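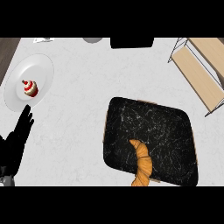

Simulated kitchen counter with a robot hand near a plated cupcake, and a croissant on a serving board.

Home | News | Products | Press | Contact

Stostix publishes its house rules for robot hands around food

October – Hello from all of us at Stostix! I'm Marina Sfakianakis, I look after testing here, and I'm very pleased to say our good practice guide for kitchen robots is out today and free to download.

It's 30 pages long and I promise most of it is readable. We wrote it with our friends at Merkier, who build the simulated kitchens we use (marble worktops, cakes, chairs and all), and it sets out what a hand has to manage in simulation before we let it near a real worktop.

The main rule is 2,000 simulated runs per task, with every failure logged – even the silly ones. A hand should approach a plate slowly and keep clear of the food until it's been told which item to pick. Chairs have to be in the scene too, as real kitchens have them and arms do bump into them!

My colleague Dalia Jõgi wrote section 7, on reporting, and it's the bit I'd read first. "If you change the lighting or swap the crockery, say so in your results," she says. "Otherwise the next team can't compare anything."

The guide is voluntary and doesn't replace the safety law where you work. Pētersons and Mivonari have both agreed to try it out over the winter, and we'd love comments from anyone else testing hands like these – write to the press desk and it'll reach me.

Print this page | E-mail this page
Shares: 30 | Comments: 2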